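Site Visit Report: Surface Cleaning Demonstration, Faltari Pilot Rooms
Course project, Service Automation, Group 2
Author: Fionnuala Ó Briain

1. Purpose of the visit

Our project compares ways of teaching a two-armed robot to wipe down interior surfaces. In December the group attended the Faltari open day to see how the company records human cleaning work and turns it into training material for its Lumen controller. The morning was a talk, and the afternoon was a demonstration in a finished room with a bathroom.

2. Recording method

Faltari records from head height, so the view contains both hands and whatever they are working on. No markers or gloves are used. The stated target is 3,000 clips across all room types, and 700 had been accepted at the time of our visit. Clips run up to 100 seconds. Longer tasks are split at the point where the worker changes surface.

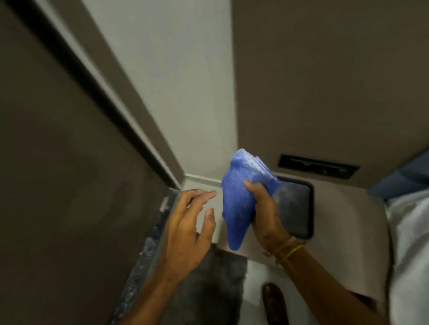 Cloth handling takes up a large share of the labeling work. A cloth has no fixed shape, and the grip changes each time it is folded or turned. The labelers therefore mark only three states: held, in contact, and released. We had planned seven states in our own scheme and will probably reduce them.

3. Two-hand work

The second question in our project is what the free hand does. Our simulation model keeps it parked at the side. The Faltari engineers advised against this – in their clips the free hand often braces against a nearby surface while the other one wipes, and a controller trained without it tends to push the arm off line. They log bracing as a separate event with its own start and end times.
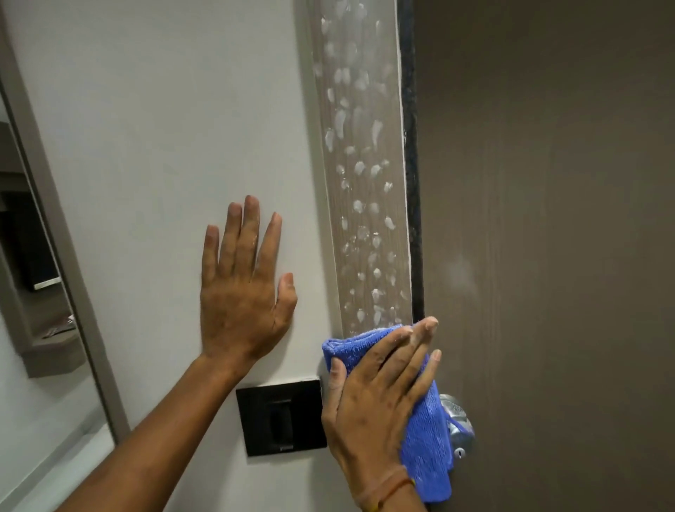

Figure 2. Wiping a door frame strip marked with white spots, left hand flat on the wall.

Narrow vertical parts such as frame strips are treated as their own surface class. The path is short and the neighboring surfaces have different finishes, so contact force limits are set per material. The limits come from a table supplied by Hanrahan, which we were allowed to read but not copy.

4. Points for our project

The Biludham data set used in our first trials contains flat tabletops only. It should be extended with corners, recesses and wall fittings before we run the comparison again. Bracing will be added to the model as an optional contact. Force limits remain open – we have no sensor on the left arm, and the request for one is still with the lab.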